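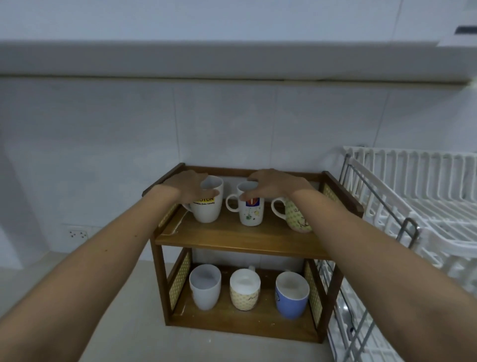
킹이(Kingi), 소형 주방용 컵 보관 지침 ‘인다덱스(Indadex)’ 개정판 공개
조리대 위 2단 선반의 배치 순서와 건조 후 이동 절차 규정

2023년 12월 8일 – 가정용 수납 컨설팅 업체 킹이(Kingi)는 조리대 위 소형 선반에 머그잔을 보관하는 절차를 정리한 지침 ‘인다덱스’ 개정판을 공개했다. 적용 대상은 상부장 내부 공간이 부족하여 컵을 조리대에 상시 비치하는 가정, 공유 주방 및 소규모 사무실 탕비실이다.

개정판은 선반 설치 위치, 컵의 분류, 건조 후 이동, 단별 배치, 정기 점검의 5개 항목으로 구성된다. 초판은 설치 위치와 분류 기준만 다루었으며, 이동 및 배치 절차는 이번에 새로 추가되었다.

설치 위치 항목에 따르면 선반은 벽면에 붙여 설치하되 가열 기구와 개수대에서 물이 튀는 범위를 피한다. 벽면 콘센트가 있는 경우 플러그를 꽂고 빼는 데 지장이 없도록 간격을 둔다. 선반 상판과 상부장 하단 사이에는 가장 높은 컵을 수직으로 들어 올릴 수 있는 여유가 필요하다.

컵의 분류는 높이와 손잡이 형태를 우선 기준으로 한다. 색상과 무늬는 보조 기준이며, 사용자별로 컵이 지정된 가정에서는 사용자 구분을 색상보다 앞에 둘 수 있다. 폭이 좁고 높은 컵은 상단에 두고, 하단에는 위쪽 선반 판에 닿지 않고 꺼낼 수 있는 컵을 둔다.

건조 후 이동 항목은 식기건조대와 선반을 나란히 두는 배치를 기본형으로 정하였다. 건조대에서는 컵을 엎어 두고, 선반으로 옮길 때 입구가 위를 향하도록 바로 세운다. 바닥 굽에 남은 물기는 마른 행주로 닦는다. 양손으로 컵을 하나씩 동시에 옮기는 방식도 허용되나, 이 경우 두 컵의 몸체가 부딪치지 않도록 간격을 유지하고 선반 위에 한 개씩 차례로 내려놓는다.

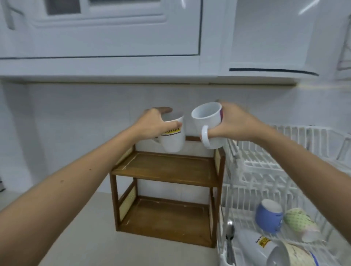
2단 목재 선반과 흰색 와이어 식기건조대. 양손에 흰색 머그잔을 하나씩 들고 있다.

단별 배치에서는 뒤쪽 가로대가 있는 상단을 먼저 채운다. 손잡이 방향은 같은 단 안에서 한쪽으로 통일하는 것을 원칙으로 하며, 오른손과 왼손 중 주로 사용하는 손에 따라 방향을 정한다. 손잡이가 옆 컵에 닿으면 컵을 비스듬히 돌려 간격을 확보한다. 컵을 겹쳐 쌓는 방식은 이 지침에서 제외된다.

컵을 집을 때는 테두리 안쪽에 손가락을 넣지 않고 몸체나 손잡이를 잡도록 권장한다. 옆 컵과의 간격이 좁아 위에서 잡아야 하는 경우에는 손을 씻은 후 작업한다.

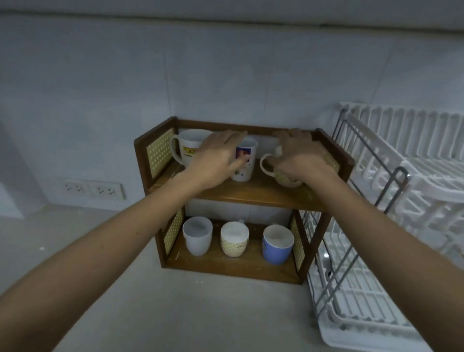

정기 점검은 4주 간격으로 실시한다. 선반을 비운 상태에서 위아래 판의 부스러기와 먼지를 제거하고, 물기를 꼭 짠 천으로 닦은 다음 완전히 말린다. 라탄 스타일의 측면 패널은 마른 솔로 결을 따라 쓸어낸다. 앞쪽 모서리의 마감이 닳거나 찍힌 부분은 물기가 스며들 수 있으므로 위치를 기록해 두고 다음 점검 때 변화를 비교한다. 흔들림이 확인된 선반은 체결부를 조일 때까지 사용을 중지한다.

킹이는 개정에 앞서 드릴리아(Drillia) 주거단지 내 22가구에서 절차를 시험 적용하였다. 시험 기간에는 가구별로 기존에 사용하던 선반과 컵을 그대로 활용하였으며, 별도의 제품 구매는 요구하지 않았다. 각 가구는 배치가 흐트러진 시점과 원인을 점검표에 기입하였다. 기입 내용 중 손잡이 간섭과 하단 컵의 꺼내기 불편에 관한 의견이 단별 배치 항목에 반영되었다.

점검표 양식과 용어 정리는 수납 자료 출판사 플렐베르크(Flellberg)가 담당하였다. 인쇄본은 A4 접지 형태로 제작되며, 선반 옆면이나 상부장 문 안쪽에 부착할 수 있는 요약 카드가 포함된다. 요약 카드에는 이동 순서와 점검 주기만 수록된다.

개정판 문서는 킹이 고객 자료실에서 무료로 내려받을 수 있다. 인쇄본은 1월부터 기존 상담 고객에게 우선 배포되며, 공유 주방 운영자는 이용 좌석 수와 선반 규격을 기재하여 별도로 신청해야 한다. 유리컵과 손잡이 없는 잔에 관한 기준은 이번 개정 범위에 포함되지 않는다.

자료 문의: 킹이 수납지침 담당 부서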